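Where Does the Soda Go? Storage and Surface Use in a Two-Drawer Cabinet
Final report, Intro to Household Systems, Nallodero College
Submitted Oct 25, 2025

Background

Our assignment was to choose one piece of small furniture and find out how people put things away in it. Other groups picked a kitchen, a closet and, in one ambitious case, a garage. We picked a bedside-sized cabinet with two drawers, which we felt matched our ambitions and our travel budget.

The question came from the Hamada dorm survey, which our course ran last December. Of the 412 students who answered, most said they had drawers. Far fewer could say what was in them. The comments section was bleak reading. One respondent wrote "cables, I think" and left the rest of the form blank.

We wanted to know whether a snack would make it into a drawer if the drawer was already open. Our guess was yes. An open drawer seemed like a strong hint.

Method

Each trial started with the same setup. The lower drawer was pulled all the way out, the upper drawer stayed shut, and the open shelf under the top was left alone. Nothing went into the lower drawer beforehand. The items went on top: two soda cans, an apple and a bowl. We chose them as a fair sample of what ends up on a student's furniture by midterms, with the apple standing in for good intentions.

Participants were told to "clear the top" and given no other help. Each one had 15 minutes, which turned out to be generous. We ran the trials in two rooms, Rendska and Tavar, and marked the floor with tape so that the cabinet went back to the same spot. It mostly did.

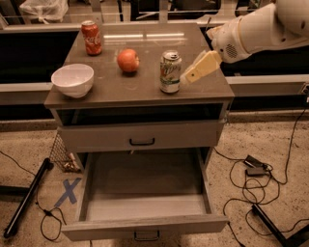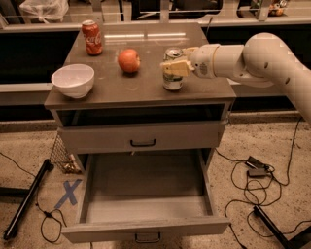
The layout, with the lower drawer open and the bowl at the front left of the top.

Results

The cans went first in nearly every trial. They have an obvious place to hold them and they stand up without supervision. Most people then laid them down in the drawer, where they rolled to the back as soon as anyone pushed it shut. We have a long audio file of this and do not recommend it.

The apple was the problem. Participants did not like putting fruit in a drawer, even a clean one with nothing else in it. The usual answer was to put the apple in the bowl and declare the job finished, which left the bowl on top. We argued over whether this counted as clearing. The grading sheet says it does not. Two of us still think it should.

The shelf went almost unused, although it was the easiest space to reach and tall enough for a can. When we asked about it afterward, several people said they had taken it for part of the cabinet's legs. Only 5 participants opened the upper drawer, and they all closed it again with the look of someone who has walked into the wrong classroom.

Problems

The floor plan on our first draft had the cabinet in Room 901. That is the boiler room. This has been corrected.

We also lost an afternoon to the question of the bowl. It takes up more of the drawer than it seems to deserve, and with the bowl in first the cans had to go in beside it at an angle. We should have recorded the order in which things went in from the start. We began doing so partway through, so that section of our data is thin.

The apple was replaced twice. The report will say it was bruised.

What we would change

A drawer liner would quiet the cans. A label on the shelf might persuade people that it exists. We would also like to try the whole thing again with the drawer closed, to see whether anybody opens it at all, and with a banana.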